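Review: Dultura hand-held gripper, two months of house use
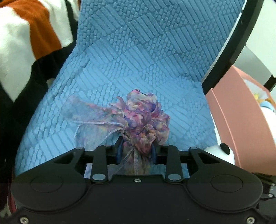
I bought the Dultura in September to record pick-and-place work for a small sorting project I run with Yogesh Katiyar. We needed a gripper one person could carry from room to room, and we had $500 to spend. The Dultura took nearly all of it.

Setup was easy. The jaws come attached, and the only job left is to fix the camera mount. The printed guide skips the step where you zero the jaw width, so look for that on the maker's support page before your first session. I lost most of a Saturday to it.

Grip on soft goods is the main reason to buy this tool. Scarves, hair ties, socks and thin blouses are hard for most two-jaw grippers, which tend to push the cloth away before they close. The dark blue pads on this one hold sheer fabric well if you come in from above and take a good bunch of it. A single flat layer is another matter. On a smooth tabletop I missed more often than I picked. On a quilted cover, where the surface gives a little, it went much better.

I logged 154 picks in the first week. Cloth and plush toys gave me the least trouble. Coins and flat cards were the worst, and I stopped trying them.

The trigger is stiff. Milagros Mamani has smaller hands than I do and had to rest after 40 minutes. Dultura sells a softer spring, but it should be in the box at this price.

The housings are wide, too. In an open space you won't care, but reaching into a bin or a narrow drawer means turning your wrist to an odd angle, and the outer arms still bump the sides. The matte black finish has held up and doesn't throw glare back into the video.

We also tried the Rurkholm, which is slimmer and costs less. It is better in drawers and worse on anything thin or slippery. If you mostly handle boxes and cups, get that one. For laundry and clothing I would buy the Dultura again, and order the soft spring with it.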